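Operators wanted – Stondota student robotics project

The Stondota team is looking for 4 students to join its manipulation group. You will guide the arm through pick-and-place tasks with bottles and other small household items, label the recordings and help write up the results.

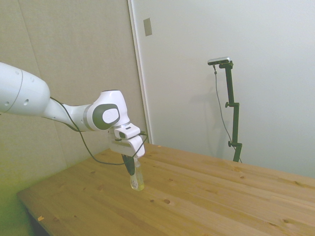
No programming experience is needed. You should be free two afternoons a week and be patient with repetitive work – each task is repeated 300 times. Participants receive a stipend of $500 at the end of the term.

Send a short note to Thaís Paiva, Room 53, by 4/25/24. First-year students may apply.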